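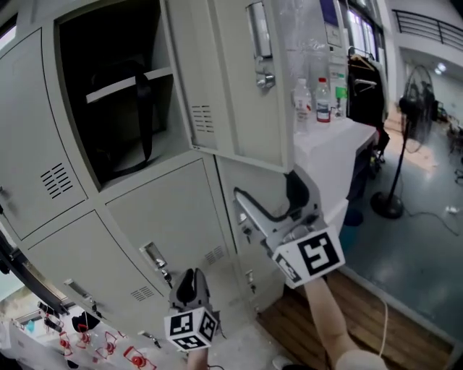
Left luggage, also baggage storage or bag check - a service where travelers leave bags for a short time, for a fee or free. Found at rail stations, bus depots, ferry docks, museums, public pools. Two main forms: staffed counter and self-service locker. Lockers are mostly metal, built in banks, one door per compartment, often with vent slots cut in the door and a recessed handle. A shelf strip near the top of the compartment is common too, and a bag pushed in behind it can leave its strap hanging down over the front. Staffed counters use paper tags instead, one half on the bag, one half kept by the owner.

History

Early storage was informal - inns, porters, the back room of a ticket office. Railroads made it a paid service. Coin lockers came later and took over most of the small-bag trade. Counters held on for skis, trunks, strollers and anything too big for a door.

Lirden

The Lirden ferry terminal is a typical mixed case. Counter first, lockers added when the east hall was rebuilt. The bank has 427 compartments in 4 sizes, the largest being 90 cm deep. Operated by Leltel under a contract with the port. Busiest month is October, when the Lernell island fair is on - 3,062 bags were handled in the most recent fair month with published numbers. The counter closes when the last boat to Lai leaves, lockers stay open untill the hall is shut.

Pricing

By the hour, by the day, or flat rate. Day rate usually runs to midnight, not a full day from drop-off, a frequent source of complaints. Overdue bags are moved to a holding room and released on payment of the balance. Leltel switched Lirden from coins to card and code on 2022-10-01. Lost codes are reset at the counter, ID needed.

Restrictions

Usually barred: fuel, fireworks, live animals, perishable food, cash. Some operators also refuse unlocked suitcases. Liability is capped in most places and the cap is printed on the ticket or posted by teh lockers.

See also

Bag tag
Cloakroom
Lost property
Lernell ferry line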